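The Left One

My daughter came home for the summer with one suitcase, a carrier bag of screws and a plan to build a pair of hands, and by the end of the first week I had lost the good scissors, the kitchen scales and any real hope of seeing the bottom of the spare bed again.

I should say that I had been looking forward to her coming home in the way you look forward to a holiday, with a list. We were going to take the 91 out to Zamness and walk along the water. We were going to sort through her grandmother's linen. I had bought a fish kettle, which I don't think I had wanted before I knew she was coming. And then she stood in the hall with her coat still on and said, very kindly, that she hoped I wouldn't mind, but she had promised herself she would get the grippers finished before she went back, and was there a table she could have in the bedroom where the light was good?

There was a table. I put a cloth on it because I can't leave a bare table alone, the one with the cherries, and she looked at it for a moment and said it was perfect, the machine would have to learn about patterns sooner or later. I took this as a compliment to the cloth.

The idea, as she explained it over a great many suppers, was that you held the thing in your hand and did an ordinary job with it, picking up a cup, say, or putting a wrapper in a bin, and it watched what you did, and afterwards an arm on the other side of a laboratory in Hsueh could have a go at doing the same. She wanted two of them, a left and a right, because most of what people do at home takes both hands. I had never thought about this. I went and peeled a potato and thought about it, and then I tried to peel one with my right hand alone and it shot off across the draining board, so I went back up and told her she was on to something.

The right one went together in a fortnight. It was a lovely tidy bit of work and she was insufferable about it. The left one was another matter. You would think that if you had made a right you could simply make it again the other way round, like a glove, and that was what I thought, and I'm sorry to say I said it more than once. But the fingers on the left one would not meet. They closed at the bottom and gaped at the top, and you could slide a postcard between them, and she did slide a postcard between them, over and over, with her tongue between her teeth as she used to have when she was threading beads.

"It's the rods," she said.

Then it was the bracket. Then it was the other bracket. There was a long wet stretch in which it was the cable, which had nothing to do with the fingers at all as far as I could see, but she had got to the stage of blaming anything within reach. I know that stage. I once took a sewing machine back to the shop in Oltora on two buses and it was the wrong needle.

I am not a mechanical person, but I am a person who has altered a lot of clothes, and what I could do was the pads. She wanted something on the inside of each finger that would give a little and not let go, and she had tried rubber bands, and a bit of bath mat, and some foam that came off in crumbs. I went through my box and found a bit of blue mesh stuff I had been keeping since heaven knows when for no purpose I could name. I cut her a pair and she stuck them on and picked up a grape with it. Then she picked up a teaspoon. Then she reached over and very gently took hold of the end of my nose, and the two of us laughed until I had to sit down on the floor.

After that I was staff. I held the torch. I wrote down numbers when she called them out, and to this day I could not tell you what they were numbers of, though I remember 2887 because she said it so crossly that I wrote it on my hand as well as on the pad. I learned to tell one screw from another by the feel of the head. I learned to walk round the bedroom with my feet flat so as not to kick anything under the wardrobe. And in the evenings, when she had had enough, we would sit with our backs against the bed and eat whatever was nearest, and she would tell me about the people in Hsueh, and the canteen, and how cold it had been there in February, when she'd had the idea in the first place because her fingers were too stiff to do up her own boots.

She hadn't told me about that winter before. I had known it was a hard one, from the way her phone calls were so cheerful. It came out in bits, over the screws, and I kept my eyes on the torch beam and said "mm" in the right places -- I have always found she talks best when my hands are busy and she can't see my whole face. She'd been lonely, she said. She had thought of packing it in. She had got as far as looking up the trains.

"And then I thought, well, I'll just build one hand," she said. "And see how I feel."

I said that seemed sensible. I asked her whether she wanted the long screw or the short one.

The summer went on like that. The linen did not get sorted, though we did get to Zamness in the end, one grey afternoon, and walked along the water in our anoraks while she talked about springs. She stopped dead beside the ice cream van, with people behind us in the queue, and said, "I've put the spacer on the wrong side," and I am proud to say I gave up my place and we went straight back for the bus. It was still fifty minutes home. She drew it for me on the window with her finger, and I nodded, and missed our stop as well, so that we had to walk back up the hill past the allotments with the rain starting.

She had it apart on the bedroom floor before I'd got the kettle on. I could hear her from the kitchen, the little click of things being put down in order, and then a silence, and then my name. I mean that she called me Mum, but she called it the way she used to from the top of the slide.

I went up. She was holding the left one out in front of her with both hands, and she had the postcard in her teeth. She squeezed. The fingers came together, top and bottom at once, as neat as a purse. She took the postcard out of her mouth and put it between them and told me to pull, and I pulled, and it wouldn't come. I pulled harder and it tore, and I was left with half of Plarnow harbour and she had the other half, and I don't believe I have ever been so pleased to ruin a thing.

You will be thinking that was the end of it. So was I. I went and got the fish kettle down. But a working pair of hands only meant that the real work could start, and the real work was mess. She needed a table that looked like a table people had been sitting at. Clean things set out in rows were no good to her, she said, because no kitchen on earth looked like that at nine at night, and she had already shown the arm plenty of cups standing up straight. It wanted wrappers. It wanted bottles lying over on their sides and bags left open and tissues and cartons.

I have spent the better part of my grown life trying to get that child to clear up after herself, and there I was on the morning of the 25th September, a Friday, with her train booked for the Sunday, going round behind her and crumpling things. She was very particular. I'd put a wrapper down and she would say no, that's a wrapper somebody's placed, and I would have to pick it up and drop it from higher. I got the hang of it after a while. The trick is to be thinking about something else, so I thought about the Sunday, and the hall with no suitcase in it, and I dropped a tissue without looking and she said, "Oh, that's beautiful, leave that."

She laid one of the hands down on the duvet and took up the other. She said she would start with one and do the pair after lunch. I asked whether I ought to go out of the room and she said no, stay, only don't help, and I sat on my hands, really sat on them, and watched her lean in over the cherries.
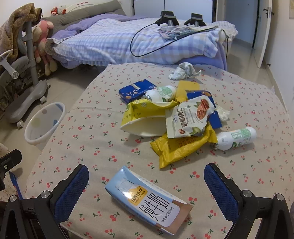
"Which first?" I said.

"Ssh," she said, and then, after a bit, "The milk, I think. What would you do?"

I told her I would start with the milk too. I would have started with the milk and then done the bottles, and the bags last of all, and I'd have shaken the cloth out of the back door when I was finished, and I said so at some length. She listened to all of it, with her elbow held out stiff so as not to joggle, and at the end of it she asked if I would say that again more slowly, the part about the order, and then she asked if I would like to do the next one.

I said I wouldn't know how to hold it. She said it was only a hand, Mum, and budged up to make room.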